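Chapter 6
Acids and Bases You Already Know

I failed my first chemistry quiz over a lemon. My teacher, Marlene Grewal, asked us to name an acid, and I sat there picturing smoking green bottles in a movie lab while the sour slice from my lunch was still stuck in my teeth! So let's start in the kitchen this time, and save the bottles for later.

An acid is a substance that gives away hydrogen ions when you mix it with water. A base takes them up, or puts hydroxide ions into the water (most of the bases we'll meet do the second thing). Vinegar, orange juice and black coffee are acids. Baking soda and soap are bases, and so is the stuff my aunt used to pour down a clogged sink — please don't ever taste that one.

How strong is strong? We measure it on the pH scale, and I'll warn you now that the scale runs backward from what most people expect. Low numbers mean more acid. Pure water at room temperature sits at 7, right in the middle. 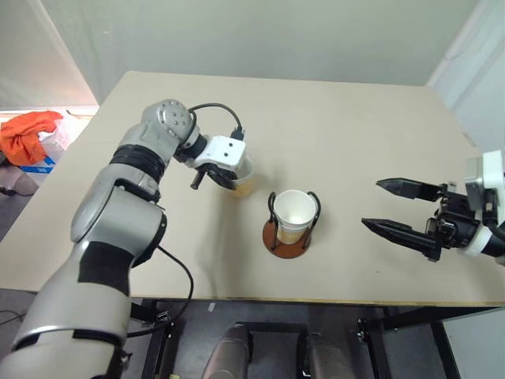

Each step on the scale is a jump of ten times, so a liquid at pH 3 has a hundred times the hydrogen ions of one at pH 5. I read that line twice when I was your age and still got it wrong on the test. We'll work through it slowly in Section 6.2, with the table on page 276 open next to you.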